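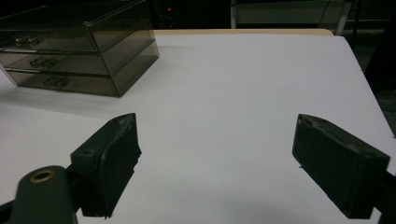 Stitwood Screening Room – pre-show check
Tuesday, doors at 6. Checked by Stanisława Zieliński

Exit signs lit: Yes, both. The left one hums in the quiet scenes.
Aisle lights: 22 fitted, 2 out, same pair as last time. Reported again, with feeling.
Fire extinguishers in date: Yes.
Rear exit clear: No, then yes. The cardboard detective from the Wudano season has been moved to the foyer, where he can block something else.
Seats: Row F, seat 6 tips forward. Taped off. Someone will sit in it.
Capacity notice (100): Posted. The October short film night should read it.
Projector vent: Dusty. Wiped.
Cables taped down: Mostly – the Lekano speaker lead needs redoing before the monologues.
Strobe warning for the Ahn documentary: On the door, spelled right this time.

OK to open: Yes, minus one seat.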